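Plattenbelag (Straßenbau)

Ein Plattenbelag ist eine Deckschicht aus flächigen Elementen, die im Verband auf einer Bettung oder in Mörtel verlegt werden. Er wird vor allem auf Plätzen, Gehwegen und Höfen verwendet. Vom Pflaster unterscheidet er sich durch das Verhältnis von Länge zu Dicke: Platten sind im Vergleich zu ihrer Grundfläche dünn und daher empfindlicher gegen Biegung.

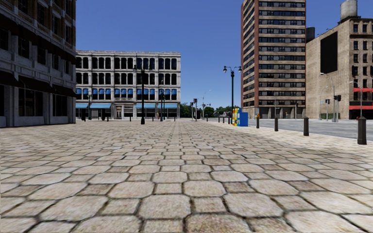

Verbände

Die einfachste Anordnung ist der Kreuzfugenverband, bei dem die Fugen in beiden Richtungen durchlaufen. Im Reihenverband sind die Platten benachbarter Reihen gegeneinander versetzt, meist um die Hälfte oder ein Drittel der Plattenlänge. Der Römische Verband kombiniert mehrere rechteckige Formate und vermeidet lange durchgehende Fugen.

Regelmäßige Achtecke füllen eine Fläche nicht lückenlos. Zwischen je vier von ihnen bleibt ein Quadrat frei, das mit einer kleineren Platte geschlossen wird. In der Geometrie heißt dieses Muster abgestumpfte Quadratparkettierung. An jeder Ecke treffen zwei Achtecke und ein Quadrat zusammen, alle Kanten sind gleich lang. Am Rand der Fläche müssen Platten zugeschnitten oder Randformate eingesetzt werden.

Material

Verwendet werden Naturstein, Betonwerkstein und Klinker. Unter den Natursteinen gelten Granit und Basalt als widerstandsfähig, während manche Sandsteine bei Tausalzeinsatz absanden. Betonplatten lassen sich durch Zuschläge und Pigmente einfärben und werden in vielen Rastermaßen geliefert.

Aufbau

Bei der ungebundenen Bauweise liegen die Platten auf einem Bett aus Splitt oder Brechsand über einer Tragschicht. Die Fugen werden mit feinkörnigem Material gefüllt und eingeschlämmt. Bei der gebundenen Bauweise bestehen Bettung und Fugen aus Mörtel. Sie verlangt Bewegungsfugen, die Längenänderungen durch Temperaturwechsel aufnehmen.

Ein Gefälle leitet das Niederschlagswasser zu Rinnen oder Einläufen ab. Für Betonplatten werden häufig 2 Prozent angesetzt, bei rauen, bruchrauen Oberflächen mehr.

Schäden

Häufige Schadensbilder sind gekippte Platten, Kantenabplatzungen und ausgespülte Fugen. Ursache ist oft eine ungleichmäßig verdichtete Tragschicht oder eine Belastung durch Fahrzeuge, für die der Belag nicht bemessen wurde. In der ungebundenen Bauweise können einzelne Platten aufgenommen und neu gesetzt werden.

Siehe auch

Pflasterstein
Parkettierung
Bordstein

Literatur

Mateja Vlachou: Platten, Fugen, Gefälle. Gandilar, März 2020, 435 Seiten.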